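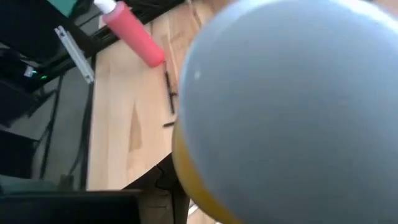
전학 온 지 사흘째 되던 날, 나는 급식실 대신 도서실에서 점심을 먹었다. 원래 음식 반입 금지인데 사서 선생님이 못 본 척해 주셨다(아마 내 얼굴이 꽤 불쌍했겠지). 우리 반에는 'Toprak'이라는 단톡방이 있었고, 나만 거기 없었다. 무슨 뜻이냐고 물었더니 다들 웃기만 하더라. 그날 내가 앉은 자리는 밝은색 나무 책상이었는데, 별것 아닌데도 거기 팔을 올리고 있으면 숨이 좀 쉬어졌다. 겨자색이 눈에 들어오면 지금도 그 점심시간 생각이 난다. 그때 내 목도리가 딱 그 색이었고, 애들이 그걸로 별명을 지었으니까.

별명은 '단무지'였다. 지금 들으면 귀엽기까지 한데, 열네 살한테는 하나도 안 귀엽다! 12월이 되니까 복도에서 누가 "단무지!" 하고 부르면 나도 모르게 돌아보게 됐다. 그게 제일 싫었다. 내가 대답을 하고 있다는 게.

그러다 옆자리 애가 쪽지를 하나 밀어 줬다. 수학 시간이었고, 교과서는 41쪽이었고, 나는 문제를 하나도 못 풀고 있었다. 쪽지에는 이렇게 적혀 있었다.

"나도 그 방 나왔어. 점심 어디서 먹어?"

나는 한참 고민하다가 '도서실'이라고 썼다. 너무 딱딱한 것 같아서 밑에 '과자 있음'이라고 덧붙였고.

걔는 진짜로 왔다. Prurka라는 이상한 이름의 만화책을 들고 와서는 말도 없이 내 맞은편에 앉아 읽기 시작했다. 나는 내 책을 읽는 척하면서 같은 줄을 여섯 번쯤 읽었다. 종이 울릴 때쯤 걔가 책을 덮더니 물었다.

"근데 너 목도리 어디서 샀어?"

순간 또 시작인가 싶어서 배가 싸해졌다.

"왜?"

"따뜻해 보여서. 나 목 되게 시리거든."

시장에서 할머니가 사 주신 거라고 했더니 걔는 고개를 끄덕이고 과자를 한 줌 집어 갔다. 한 줌이 좀 컸다. 그래도 나는 아무 말 안 하고 봉지를 걔 쪽으로 조금 더 밀어 놓았다.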